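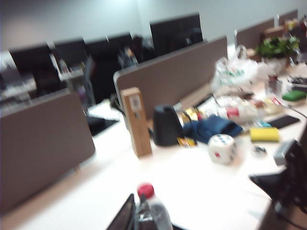
Schreibtischreihe mit graubraunen Stofftrennwänden, Tischfläche vollgestellt

Stofftrennwände an Schreibtischreihen reinigen und Tischflächen ordnen

Die Anleitung gilt für zusammenhängende Tischreihen mit weißer Platte und aufgesetzten, stoffbezogenen Trennwänden. Für eine Reihe sind zwei Personen vorgesehen. Monitore bleiben stehen, sofern sie nicht an der Trennwand selbst befestigt sind.

Material

– Staubsauger mit Polsterdüse
– zwei Mikrofasertücher, eines davon nur für die Tischplatte
– pH-neutraler Reiniger, 28 ml auf 700 ml lauwarmes Wasser
– Sprühflasche
– flache Kiste je Arbeitsplatz, Innenlänge mindestens 76 cm
– Klebeetiketten und Stift

Schritt 1: Fläche freiräumen

Gegenstände platzweise in die Kiste legen und diese mit der Platznummer beschriften. Kannen und andere Behälter vorher auf Restflüssigkeit prüfen und aufrecht transportieren. Geöffnete Lebensmittelpackungen, etwa Snacktüten, verschließen und getrennt von Textilien ablegen. Lose Tücher ausschütteln, falten und obenauf legen. Sperrige leichte Teile wie Schaumstoffwürfel passen meist nicht in die Kiste und kommen auf den Bürostuhl. Hohe, schmale Gegenstände, zum Beispiel Holzblöcke, werden liegend verstaut.

Schritt 2: Trennwände absaugen

Immer von oben nach unten arbeiten, erst die eine, dann die andere Seite. Die Oberkante sammelt den meisten Staub und wird zuerst abgesaugt. An gerundeten Ecken die Düse schräg ansetzen, damit der Bezug nicht faltet. Saugleistung auf die niedrigste Stufe stellen.

Schritt 3: Flecken behandeln

Lösung auf das Tuch sprühen, nicht direkt auf den Stoff. Vom Rand des Flecks zur Mitte tupfen. Bei grauen und braunen Bezügen entstehen leicht Ränder – in diesem Fall die ganze Bahn von Kante zu Kante gleichmäßig nebelfeucht abwischen. Vor dem Wiedereinräumen vollständig trocknen lassen.

Schritt 4: Sitz prüfen

Mit beiden Händen an der Oberkante leicht gegen die Wand drücken. Gibt sie nach, die Klemmen unter der Tischplatte von Hand nachziehen. Kein Akkuschrauber, die Platte reißt sonst an der Klemmstelle aus.

Schritt 5: Tischplatte wischen und einräumen

Die Platte nebelfeucht in Längsrichtung abwischen und trocken nachreiben. Danach zuerst Tastatur und Arbeitsmittel zurückstellen, zuletzt private Dinge. Direkt an der Trennwand bleibt ein Streifen in Handbreite frei. Behälter mit Flüssigkeit gehören nicht neben Mehrfachsteckdosen.

Intervall

Absaugen vierteljährlich, Flecken nach Bedarf, Klemmen einmal im Jahr im September.

Text: Laiba Cheema, fachliche Durchsicht: Arash Hosseinzadeh
Stand: 31. März 2025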